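Subject: Re: [courtwatch] Marchand hearing, and what the word "solicit" is doing
To: courtwatch list
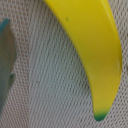
Yellow toy banana with a dark green tip, on white mesh.

Chantal, thanks for the notes. I was in the second row for the same hearing and I agree with most of what you sent, but I want to argue with two bits of it while I can still read my handwriting.

Quoting you first so people don't have to dig.

Chantal Sawatzky wrote at 9:40 p.m.:

> For those who missed it: Marchand is the street preacher cited in
> March under the new Sarnbridge sidewalk ordinance. The ordinance
> says you need a permit to "address, exhort or solicit" passersby
> with a sound device within 100 feet of the entrance to a house of
> worship. He was outside the Kalel Street mosque with a portable
> speaker. The fine is $3,000, which his lawyer says is more than the
> speaker, the car it came in and the suit he wore to court.
>
> The defense has two arguments. One, the law was written with him in
> mind and everyone on the council knew it. Two, "exhort" is so vague
> that a man selling pretzels could be guilty of it.
>
> The city says it's a noise rule, plain and simple, and that the
> content of what he said doesn't come into it. The judge asked why,
> if content doesn't come into it, the citation quotes four
> sentences of the sermon. There was a pause.
>
> My own view is that the city loses on the second argument and never
> has to face the first. I also think it deserves to lose. I don't
> like what Marchand was saying, and if I lived on Kalel Street I
> would like it even less, but a noise rule should have a decibel
> number in it somewhere and this one has none.
>
> Does anybody know whether the Vuda ruling came up before I got
> there? I was stuck at the metal detector behind a man with a very
> complicated belt.

Yes, Vuda came up. You missed it by a few minutes, and you missed the best part of the morning, so let me fill that in.

For newer subscribers: Vuda is the county court case from the other side of the river, where a temple was cited for its outdoor loudspeakers during a festival and won. The court there said a town can regulate how loud you are, and at what hour, and it can't hand out permits according to whether the clerk finds you agreeable. Marchand's lawyer opened with it. He was halfway through telling the judge how closely the facts matched when the judge asked him whether his client had filed a brief in that case. It was a friendly question in the way that a dentist's questions are friendly.

His client had. Marchand, speaking for himself as a concerned neighbor, had written to the court in Vuda asking it to uphold the citation against the temple. He called the loudspeakers an assault on the peace of the public street. The judge had a copy. The judge read a paragraph of it out loud, slowly, with good diction, and then asked counsel whether he'd like to go on relying on the case.

Counsel said that he would, that the law doesn't belong to whoever was fond of it last year, and that his client had since had an opportunity to reflect. I thought that was a decent recovery. Marchand studied the ceiling.

So, on to my quarrels.

First, I don't think the vagueness argument is as strong as you make it. "Exhort" is a silly word to put in an ordinance and I hope whoever chose it is embarrassed, but the judge doesn't have to read it alone. It sits between "address" and "solicit," and there's the sound device requirement hanging off the end. The pretzel man is safe unless he has an amplifier. If I were writing this up for the city I'd say the whole phrase means talking at strangers through a machine, and most people know when they're doing that. The man down the hall from me with the leaf blower knows it too, but he isn't covered.

Where the city is in real trouble is the permit. Section 7 says the clerk "may" issue one to an applicant of "suitable purpose." That's it. There's no deadline, no list of reasons for saying no, and no appeal except a letter to the same clerk. You can read "exhort" kindly if you're in a kind mood. I can't think of a mood in which "suitable purpose" looks good. The city's attorney said that in practice the clerk has never refused anyone. The judge asked how many had applied. The attorney said she'd have to check, and then, after a look from the table behind her, said that the form hadn't been printed yet.

You may have been in the room by then. I heard someone laugh and I hope it was you.

Second, you say the city never has to face the argument that the law was aimed at Marchand. I think it will have to, and I think that's where this gets uncomfortable for people on this list, me included. The council minutes are in the record. One member says the ordinance is needed "so we can finally do something about him." There is only one him. Two members of the mosque came to that meeting and asked for something much more modest, which was that people be able to get in and out of the front door without being shouted at from 6 feet away. That seems to me an entirely reasonable thing to want. They were thanked for their time and handed a law that covers every church and synagogue in town and fixes none of it, because a man without a speaker can still stand on the doorstep and bellow.

I spoke with one of them in the hallway afterward. He said he hadn't asked for a $3,000 fine and didn't want one. He said that if Marchand wins, he'll be insufferable, and if he loses, he'll be a martyr, and either way he'll be back at noon prayers with fresh batteries. He was quite calm about it. He also said the sermons were getting repetitive and that his kids could do the one about the fig tree from memory, with gestures.

I bring this up because the last few threads here have sorted everybody into the free speech people and the protect-the-worshippers people, and I'm tired of being assigned a side by someone's subject line. A law could be written that kept the doorway clear, set a volume limit with a number in it, and said nothing about exhorting. Other towns have managed. It would be dull and short, and it would probably survive. Sarnbridge wanted the kind you can announce.

Some smaller corrections to the notes, for the archive:

The citation quotes five sentences of the sermon. You had four, but the last one runs over onto the back of the page. It's the one about the parking.

The officer who wrote it did testify, just before the break. He said he couldn't hear the speaker over the bus and walked closer in order to be disturbed by it. He didn't put it quite that way, but the defense did, twice.

Nobody measured the distance. The city offered a printed map with a circle drawn on it. The defense pointed out that the circle was centered on the middle of the building and that the ordinance says entrance. The judge kept the map.

Both sides have been told to file something short on the permit question. The judge said "short" and then said it again to the city in particular. No date for a ruling. My guess is that the permit section gets thrown out, the fine goes with it, and the council passes a new version before the end of summer with the same speech attached.

If anyone has the full text of Vuda in a form that can be searched, please send it to the list. Mine is a scan of a fax, and every third page is upside down. And could whoever has been replying to the digest please trim it first? The last one arrived with all of the spring in it.

Chantal, are you going to the next one? I'll save you a seat if you get there ahead of the belt.

--
You are receiving this because you subscribed to courtwatch.
To leave the list, send a message with "unsubscribe" in the subject line.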